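"You can't hurry a finish": a morning with the man who restores tables at Pangaribuan
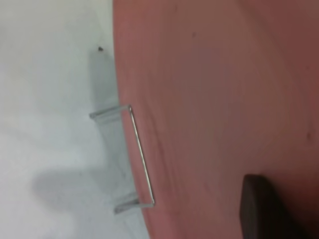
The workshop is behind a tyre place and you have to ring twice. He has been doing tables for 11 years, he says, first for a dealer and now on his own account under the name Pangaribuan, which was his grandmother's. He asked me to leave his own name out of it. "People ring the firm. They don't need to ring me."

He takes in dining tables, mostly, and a few desks. Chairs he turns away. "Chairs are all joints. You fix one and the next one goes. A table top is one big problem and you can see all of it at once."

Most of the tops that come to him are reddish brown, and he has views on the colour. Customers often ask him to take it out. They have seen pale wood in magazines and they want the table to go with it. He will do it if they insist, but he tries to get them to live with the table for a month first. "Put it in a room with a light floor and look at it in the morning. It goes nearly pink in some places and quite dark in others. They've had it under a cloth for years, half of them, and never looked."

I asked how he decides what to repair and what to leave. He said he sorts marks into those you can feel and those you can only see. He shuts his eyes and goes over the top with the flat of his hand before he does anything else. A mark that catches the skin gets filled or levelled. A mark that doesn't is discussed with the owner.

"A little dark speck in the middle of a table, I'd leave that nine times out of ten. To get rid of it you have to disturb the finish round it, and then you've got a patch the size of a saucer that shines differently. You've swapped a speck for a saucer."

He charges £620 for a full refinish of a round or oval dining table, and £115 for what he calls a clean and revive, where the old finish stays on. Two thirds of his customers come in asking for the first and go home with the second. He didn't seem troubled by this. The full job ties up the bench for the best part of three weeks, and he only has the one bench big enough.

The edge is where he spends the time. On a rounded top the edge gets more wear than anything else, from sleeves, belts, vacuum cleaners and the backs of chairs being pushed in. It is also where a bad refinish shows. "They sand it with a machine and take the curve off. Then it's sort of flat with corners. You run your thumb along and it's wrong all the way round."

He does edges by hand, with the paper folded over a bit of felt, and he works standing up so that he can walk with the curve. He showed me the movement. It was slower than I'd expected and he talked the whole way through it.

Clamps and clips came up several times. He doesn't like anything being fixed to the edge of a table in daily use, and that includes cloth clips, lamps and the sort of clear plastic bracket that hooks over the rim. He admits that clear plastic is easy on the eye. His objection is to grit getting underneath.

"It's never the plastic that does the damage. It's what's between the plastic and the wood. If you want something on the edge, fine, lift it off once a week and wipe under it. And don't drag it along. Lift it."

He uses a wax called Voretti for the last coat and has tried most of the others. Takton went on well but he found it stayed soft in summer. Iruder he keeps for floors. None of them pay him, he added, and he buys it by the tin like anyone else.

On daily care he was brief. A soft cloth, slightly damp, then a dry one. No spray polish. Felt under anything that will be moved about, and a mat under anything hot, even if the finish is supposed to stand it. Wax twice a year if the table is used every day and once if it isn't. He thinks January is a good month for it, when the visitors have gone and the table has had its worst fortnight.

Sunlight worries him less than it worries his customers. A top will change colour near a window whatever you do, and his answer is to turn the table. With a round one you can give it a quarter turn every few months and the change evens out. People with extending tables should open them now and then and leave the spare leaf out in the same light, or it will never match.

He began keeping a book of his jobs in 2000, long before he was doing it for a living, when he was stripping tables in his parents' garage. The early entries are mainly mistakes. One says only "too much water" and the size of the table. He still writes in the same book, a few lines for each job: what came in, what was on it, what he used, what he would do differently.

I asked if he had a good table at home. He has a small oval one, bought cheaply, with a ring on it from a plant pot. He has been meaning to do something about the ring. "It's a see mark," he said. "I can't feel it." Then the bell went for the second time and he had to go and let somebody in.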